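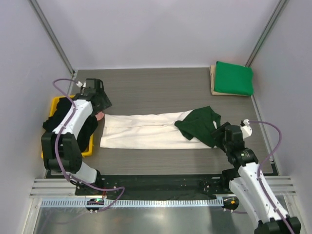
4 min read

I bought the Trevau garment steamer in December, after my old iron burned a mark in the collar of a good shirt. Now I have used it for most of a year, nearly every morning, and I think I can say something fair about it.

First, what I wear. I teach accounting at an evening school, so I need pressed trousers and a clean shirt, five days a week. I have cotton, some linen, and one wool suit from Engelbrecht that I do not let anyone touch. I live in a small apartment and I have no place for a full ironing board. This is important, because a person with a laundry room will maybe judge the steamer in a different way.

The Trevau heats up fast. I fill the tank, plug it in, and go to brush my teeth, and when I come back it is ready. One tank is enough for 2 shirts, or for one shirt and one pair of trousers if the fabric is thin. After that I must stop and fill again. The cap of the tank is small and stiff, and with wet fingers it is annoying. My wife gave up and uses a cloth to turn it.

On the wool suit the result is very good. The jacket hangs on the door, I pass the steam slowly from the top to the bottom, and the wrinkles from sitting go away. I do not need to press anything, so there is no shine on the elbows. For this alone I would keep it.

Cotton shirts are a different story. The body of the shirt becomes smooth enough, but the collar and the front edge stay soft. My colleague Dušan Perić has the same model and he lays the collar on a folded towel and pushes with the metal plate. I tried it and it helps a little. Still, it does not look like a collar that was ironed.

Linen I stopped trying. I spent one whole tank on a summer shirt and it looked as if I had slept in it only one night instead of 2.

The biggest weak point is the crease in trousers. A steamer takes creases out, and I want one put in. I lay the trousers flat on the table, match the seams, smooth the legs with my hand and then press along the front with the plate. The line comes, but by lunch it is already fading. For a light-colored pair I also put a clean white cloth between, after some brown drops fell from the head in the spring. I wrote to the store and Candela Herrero answered me the next day, very polite. She told me to run one tank of water with a spoon of vinegar, then one tank of plain water. The drops did not return. In the manual there is nothing about vinegar, and I think there should be.

The cord is long enough. The handle gets warm but never hot. The noise is like a small kettle. The hook that comes in the box is cheap, and mine cracked in the second month. I replaced it with a wooden one from Bultimwood, and I am happy with this one.

Before buying I also tried the Avia, which my brother-in-law owns. It gives stronger steam, but it is heavy, and after one jacket my wrist was tired.

So, I recommend the Trevau for people who wear wool or polyester, or who travel. For cotton shirts every day, keep your iron also. In the end I bought again a small iron, and I use the two together. Four stars from five, and it would be less if the answer from the store was not so kind.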